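Last updated: June

Comparison of Two Gripper Controllers for a Brush-Holding Task
Syafiqah Sutanto and Bayu Ngui
Serncombe Robotics Project, Group 2

3. Method

The aim was to compare two controllers for the right-hand gripper while the arm drew a short curved stroke in blue paint. The first, Lemero, holds the jaws at a fixed position. The second, Limalura, holds a set motor current and lets the jaw position drift. Both ran on the same PiPER arm with the same brush and the same gripper-mounted camera. The left arm stayed in the workspace with its gripper open and was not given a task.

A thin round handle is a poor match for flat jaws. Contact is close to a line, so any side load at the bristles tends to rotate the brush about the grip point.

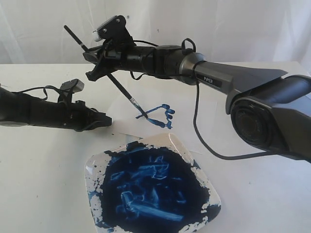

Ewan Matheson asked at the mid-term review whether slip could be separated from bending of the bristles, and suggested logging jaw current at a fixed rate before drawing any conclusion from the paint marks alone. We adopted this. Current was logged at 50 Hz for all later trials -- the earlier ones were discarded.

4. Results

The position controller completed 434 strokes out of 664 without the brush rotating past our limit. The current controller was tested on the same stroke set and did better on long curves, but worse at the start of each stroke, where the jaws closed slowly and the handle sometimes settled off-centre.

Most of the position controller's failures came in the second half of a stroke, after the direction change. Raising the closing force reduced them but made the motor run warmer, and we did not test this setting for long.

4.1 Picking up the brush

Regrasping was treated as a separate test. The brush starts with its bristles in the paint and its handle leaning across the rim of a square plate, so the gripper has to approach a sloped handle with little clearance underneath.
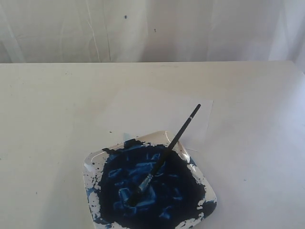 The approach angle mattered more than the controller. With the jaws square to the handle, both controllers picked up reliably. With the jaws tilted, the handle rolled before closure finished, and the wrist camera lost sight of the ferrule behind the jaw. Moving the grip point further up the handle restored the view but increased rotation during drawing.

5. Further work

Grooved jaw pads should be tried first. Retno Purba has drawn a version with a shallow V channel, not yet printed.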